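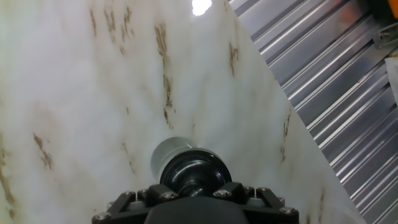 Friday, bench 2. Marble-pattern board, notes on surface and glare

Carried on from Callum's entry on the worktop samples. The Sendden board is now lying on the ribbed metal bed, set at a slant. Wiped down with the Dostow cleaner at 80:1 before starting, dry cloth after. Lights as usual, blinds down.

Purpose for today: decide whether the glossy face can stay as the standard surface for glassware work, or whether we go back to the matt grey Lennox sheet. Catherine wants an answer before the July order goes in.

Pattern. White ground, faint grey clouding, brown streaks more or less parallel. The streaks are broken into short dashes, so a scratch or a dried drip is easily taken for part of the pattern. I marked one suspected scratch with a pencil tick and went back to it under the hand lens. It was pattern. Rubbed the tick out.

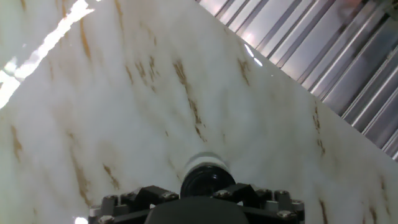
Brown veining down the middle of the board, glare at upper left.

Glare. Worst where the overhead light comes straight back off the gloss. The veining disappears completely inside the bright patch. Its position depends on where you look from, so masking one area of the board does no good. Tried tracing paper over the lamp: softer edge to the patch, but the whole bench went dim and Flora complained. Taken off again.

Flatness. Straight edge along the length, then both diagonals. Largest gap 7 tenths of a millimetre, near one end. The ridges of the bed carry the board well enough, no rocking when pressed at the corners. Board weighs less than I expected, so it will creep if knocked. Needs a stop along one long side.

Glassware. Small jars only, lids on. 20 placings in all, none slid by any amount I could measure with the rule. Clear glass against white is poor for contrast; the black lid is the only part that reads well from across the bench.

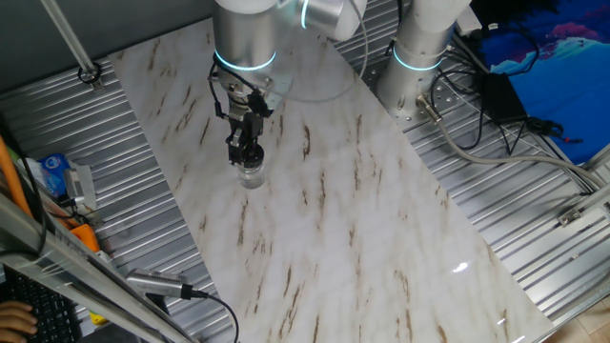 Clear jar with black lid, held just above the board.

Provisional: keep the gloss board for lidded jars, use the Lennox sheet for anything without a lid. Board reference for the order form is 298, check with Annag that the matt finish isn't listed under the same number.

To do
Fit stop along long side (Callum)
Ask Ukon for an offcut in satin
Repeat flatness check after a week on the bed
Order more dry cloths, almost out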